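Reading a Board: Connectors, Cables and Chips
Electronics project report, second semester

Most of us came into this unit knowing how to solder and not much else. Our group wanted to understand a finished board well enough to explain it to the next year's students, and to work out how you should connect one to the outside world without wrecking it. I loved this project and would do it again tomorrow.

We started with the wiring, which turned out to be the part we'd all underestimated. Red, black, green-and-yellow – every colour is meant to tell you something, and the striped one is ground. We wrote up a labelling scheme called Clullitz (named after the old folder we found the first notes in) and tried to organise every lead by where it starts and where it ends.

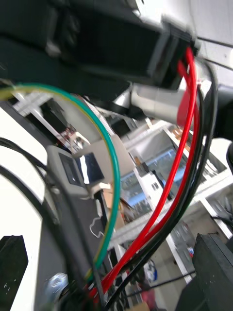
Sanne Segers thought we should have drawn the wiring before we labelled any of it, and that a labelling scheme without a drawing only makes sense to the people who came up with it. She had a point! We went back and did a proper diagram in March, and it fixed two mistakes in the ground connections on paper.

Next came the board. We spent ages on the silkscreen, the white printing that marks outlines and names. Once you know how to read it, a crowded board gets a lot friendlier. The big square chips each have their own outline, and the traces bend away from them in bundles. The tan capacitors stay near the chips too.

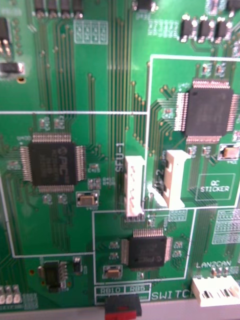 Bisa Baert
Student lead, documentation

My favourite bit was the printed box that says QC STICKER. It's a space saved for a label, and I'd never have guessed that a designer plans for that from the beginning. Our parts spreadsheet got to 195 lines and I still enjoyed filling it in.

After that we looked at how a board should sit while you work on it. Ours went on top of a white plastic enclosure, which lifts it off the table and leaves the headers along the side easy to get at. The taller parts need a bit of care, mainly the silver electrolytic capacitors, and when you're coming in from above with a connector 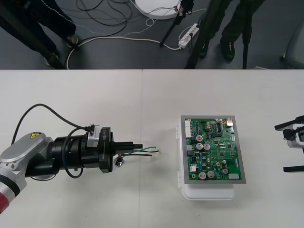 you want a clear path that doesn't pass over them. We tried planning that path on paper first, with a top view of the board and a pencil line for the lead. It's slow, but it made us think about which way the wires want to bend.

The last section of our guide, the Adwood sheet, covers harnesses. Hold the connector by its body, keep the wires together and sort out any twist before you get close to the header. 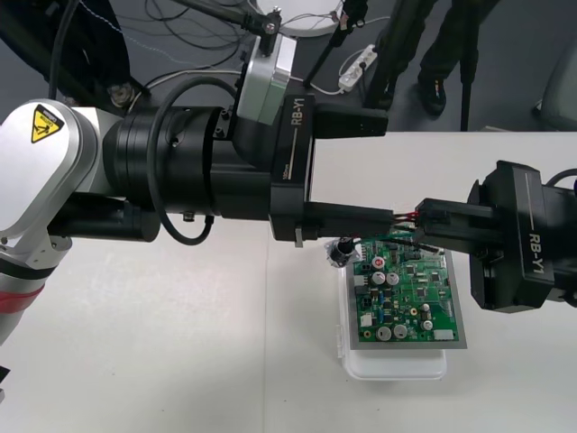 Wire harness and connector held over the board.

Still to do: a cleaner version of the diagram, a colour key that prints properly in grey, and a page on polarity for the capacitors. The draft guide is in the shared folder, and comments are welcome in the margins.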